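The open day at Drostora was already noisy when I squeezed in beside Neusa Amaral's desk, and I'm so glad I did! Her team runs its robot arm in simulation first, 93 tries a morning, and visitors could crowd right up to the monitors. Today's job was a flat white bar and a brown sofa. Small stuff, maybe, but I stayed for 4 rounds. "Watch the fingers," said Jailson Lopes, leaning in (everybody leaned in).

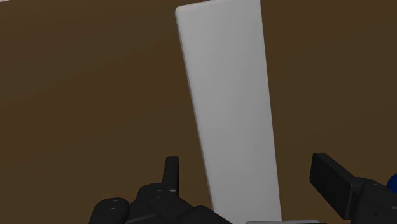
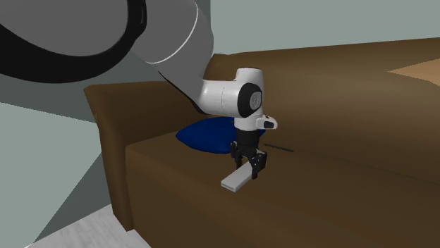 The white bar in two simulated views from the Drostora open day, the first one close up at the gripper.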